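How to bring a robot arm into a small work kitchen without losing your people along the way

When the arms arrived at our Driltthorpe kitchen in February, I had a lovely plan for where the cables would go and no plan at all for the people who had been putting plates away on that bench for years. I've since helped the Grirkier and Tang sites through the same thing (with rather less grumbling, I'm happy to say!), and a few colleagues have asked me to write down how we go about it now. So pour yourself a cuppa and we'll take it in order.

Step 1. Talk before you unpack

Sit down with everyone who uses the bench, on every shift, and ask which jobs they'd gladly hand over and which they'd miss. You'll be surprised. Our crew were delighted to give up racking plates, but two of them were quite firm about keeping the mugs, and we listened. Write the answers on one sheet and pin it up where people have their tea.

Step 2. Set up a practice bench

Give the arm its own table for the first while, well away from the lunch rush. Lay a plain mat, put out only a few things, and let people come by and have a look in their own time. We leave 800 mm clear for walking past, and 600 mm does at a pinch if the bench is against a wall. Go over the cables with whoever mops the floor, too -- they'll spot a trip hazard long before you do.
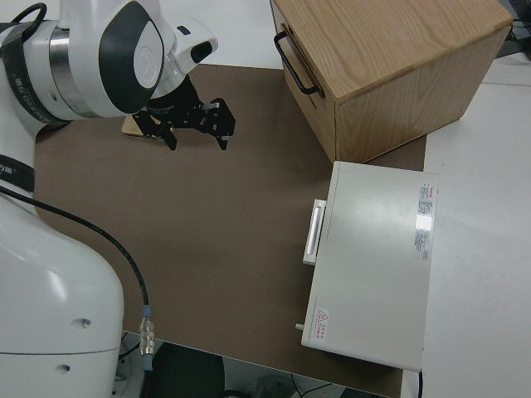
A single arm and gripper over the practice mat, with a drawer box and a white appliance at the right.

Step 3. Start with one dull job

Pick something that comes up all day long and that people already do without thinking. Plates into a rack suited us nicely. In our first full month we logged 2535 plates and 41 stops where a person had to step in, and it was those stops that taught us the most, so please do keep a notebook by the bench. A line or two is plenty: what it was holding, where it stopped, and what you did about it.

Keep the first rack simple, with plates standing on edge and a bit of space between them.
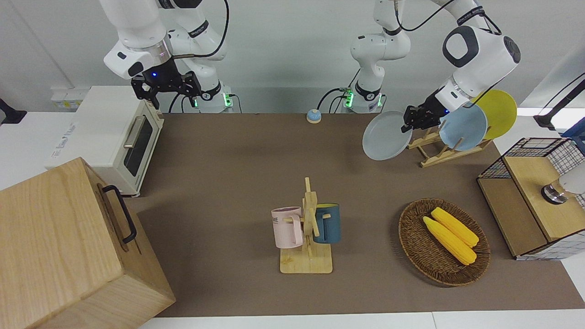 Once that job is ticking along, resist the urge to add three more on Thursday because the boss is visiting. Wait until the people on shift tell you they're bored with it -- then you know they trust it, and they'll usually have a good idea of what should come next.

Step 4. Change the roster properly

I got this part wrong the first time. Somebody has to watch the arms, clear the stops and reset the bench, and that is real work with a real slot on the roster. We call it the bench shift, and it runs two hours so that no one gets stuck with it all day. Everyone who wants the training gets it, including the casuals, and the hours saved on racking go back into prep, where we were always short.

Step 5. Keep a way back

Leave the old hand routine written up beside the Zastix manual, and run it by hand for one morning every month. New starters learn it that way, and you won't be caught out when an arm is down for service. Check the Step 1 sheet at the same time and ask whether anyone has changed their mind. One of our mug people has, as it happens, and she'd like to talk about the teaspoons as well.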